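Print this page | E-mail this article

Search Enter keywords Go

Let the Kitchen Stay Messy

By Farah Nair

I have spent most of the past year helping people teach robot arms to do chores, and I want to make a case for the most boring part of the job. Collecting the examples is where the good stuff happens! The model gets the talks and the papers, but what it knows about a spoon in a bowl it learned from an afternoon somebody spent moving spoons in and out of bowls.

When our group started at Bendthorpe, we did what almost everyone does. We had a clean table, a gray cloth and good lamps. Danang Chin recorded 900 runs of picking up one cup and setting it down again, and they were lovely, every one of them. Then we took the arm to a real sink and it behaved as if it had never met a cup in its life. Glare off the steel threw it. So did a mug handle pointing the wrong way. We had taught it the table — the cloth included, I suspect.

So we moved into kitchens, and I have been happy ever since. Our rule now (Wahyudi Lau wrote it on the whiteboard at Trellau and I hope it stays there) is that you don't tidy up before you record. If there are apples by the toaster, they stay. If the sponge is sitting on the divider, leave it alone.

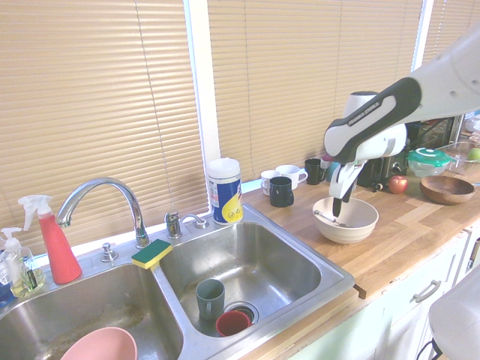
People push back on this, and their worry is a fair one. Clutter makes each run slower. On the clean table we could get through 60 runs in a morning, and in a lived-in kitchen 35 is a good morning. Tien-fu Pan, who keeps our schedule and has every right to complain, asked me whether I really believed the slow ones were worth nearly twice as much. I do, and I think I'd say so even if they took longer still. A run with a mug in the way shows the arm how a person gets past a mug. You can't add that later by turning a picture sideways or changing the color of the counter.

I'd go further and say we should keep the clumsy runs too. Devendra Tomar is the smoothest operator I've ever watched, and for a while we used mostly his recordings. They're beautiful. They also contain almost no recoveries, because he hardly ever needs one, and a learner that never sees a bad grip being fixed has no idea what to do with its own. Mine are full of second tries (I'm a bit proud of this now) and we mark them and put them in.

What I'd love to see is more groups sharing the homes and not only the final numbers. Tell us how many kitchens, who was driving, what was left lying around. Roughly 18 kitchens went into our last set, and I would trade a good chunk of the runs in it for a few more sinks. We start on laundry rooms in September, and I already can't wait to see what people keep on top of their dryers.

Last updated: 2022-08-17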